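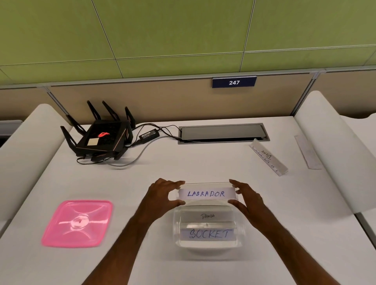

A handwritten LABRADOR card in a clear acrylic label holder.

Label holder (desk and shelf)

A label holder is a small stand or sleeve, usually clear, that keeps a card upright or flat so people can read it. You'll also hear it called a sign holder, a card stand or a name plate holder, depending on who's selling it. I've been writing up office supplies for this wiki for a while now and this is my favorite entry so far (staplers come close!), so forgive me if I go on a bit.

Materials

Acrylic is the common choice, and the one I like best. It's stiff, it's see-through, and a plain white card looks good in it. It does scratch, though, so wipe it with a soft cloth and keep the paper towels away from it. Metal holders last longer but hide part of the card, and the folded cardboard kind is fine for a one-day event and not much else.

Types

The slanted holder is one bent sheet with the card tucked behind the front. The T-shaped holder stands straight up on a foot and shows a card on both sides, so you get 2 labels for the price of one. Then there are flat sleeves, which stick to a drawer or bin. My friend Visitación Pastor swears by the sleeves for her stockroom in Medina, but I find the glue gives up after a hot summer.

Writing the card

Printed cards look tidy, but handwriting is quicker and I think it's friendlier. Blue capitals read nicely on white, and a fat marker beats a ballpoint every time – thin lettering gets lost once there's a layer of plastic in front of it. Keep it to one word if you can. Cut the card a hair smaller than the holder, or it will bow in the middle and drive you nuts.

Words as labels

Plenty of offices skip numbers and name their boxes with ordinary words. Animals are popular, and so are random household nouns. Rui Teixeira and I once relabeled 20 bins this way and I can still remember where nearly everything went, which I could never say for B-14.

Storage

Spare cards fit well in a small lidded plastic container. Empty holders stack poorly, so I stand mine on edge with a sheet of paper between them.

See also: Card stock; Drawer labels; Name plates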